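Notes from the sim corner

Dec 19, 2021

Mahmoud Belkadi asked me to write up how the grocery task is going, mostly (I think) because he's tired of answering the same three questions in the hallway. So, grab a coffee, and I'll try to get through it without wandering off too far.

Quick recap for anyone who joined after June: the job is packing drink cans into a tote bag with two arms, and the goal is to collect enough good examples in simulation that the policy we train on them has something decent to copy. Someone sits at the desk in Ukthorpe with a pair of handheld controllers, drives both arms, packs the bag, hits save, and the whole thing resets. Then again. And again! We put on a lot of music.

As of this week we have 1468 saved runs, and 1000 of those have made it through review into the training set. I know that sounds like we throw away a third of our work, and well, yes, we do. Some of the rejects are plain failures, a can knocked over and rolled off the table, that kind of thing. But a fair number are runs where the can did end up in the bag and the driver dithered for ages over the top of it first. We used to keep those. Then the first policy we trained learned to dither beautifully, hanging over the bag and doing a little sideways wobble before it committed to anything, and Mahmoud went back and pulled them all out by hand.

The bag is the part I could talk about all day. Cans are easy - they're stiff, they stand where you put them, and the simulator is happy with them. A tote has a rim that sags and straps that flop about, and if you come down with the fingers open too wide you push the rim in and the whole thing folds up under you. So the drivers have got into the habit of stopping just above the rim and having a look before they do anything else, and I've asked everyone to keep doing that, even when they're feeling quick.

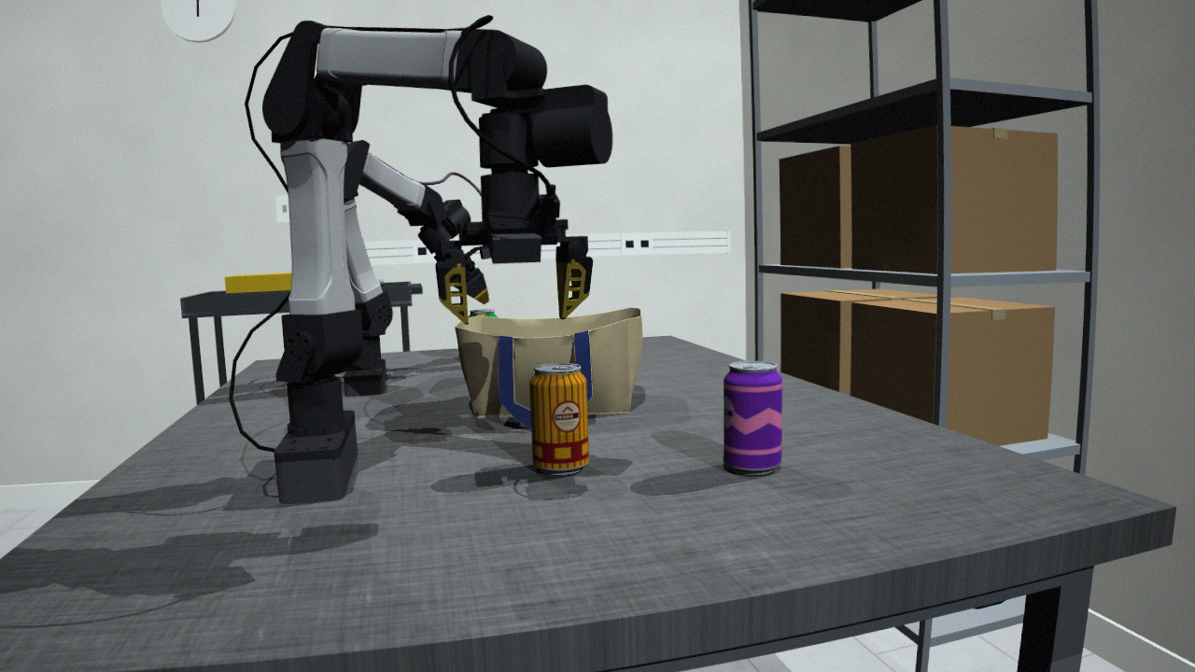 The other habit I want people to hold on to is using both arms. It's very tempting to let the near one do everything and park the far one, and when I went through the first 700 runs that is pretty much what we'd all done (me included, I was one of the worst). A policy trained on that treats the second arm as furniture. Now the driver picks up the session sheet, which says who leads for each batch, and we swap every 9 runs. It felt fussy for a couple of days and then we stopped noticing.

We also change the layout between batches. The cans get moved, their designs get swapped, the bag gets turned a bit, and the light comes from somewhere else so the shadows land differently. Clostska, our scene tool, can shuffle all of that on its own now, but I still like to set up a few by hand because the automatic ones never seem to come up with the annoying arrangements that real people make. Put a can right up against the front of the bag, for instance, and you have to think hard about how to get a finger in behind it without dragging on a strap. More of those, please. If you drive a batch and everything feels comfortable, move something.

A couple of housekeeping things. Please type a note when you discard a run, even if it's one word. "Snagged" is fine. "Oops" is less useful, and I have counted more of those than I'd like. Also, the replay viewer on the Naciri machine has been fixed, so you can scrub back through a run before you decide whether to keep it, and the cables on the arms no longer flicker when you do.

Next up is the Dirton team, who have offered to drive some batches from their end. I'm really looking forward to it, since they've never used our setup and will grab things in ways that would never occur to us. I'll be online with them for the first session to go over the controllers and the session sheet, and if you'd like to sit in, drop me a line and I'll add you to the call.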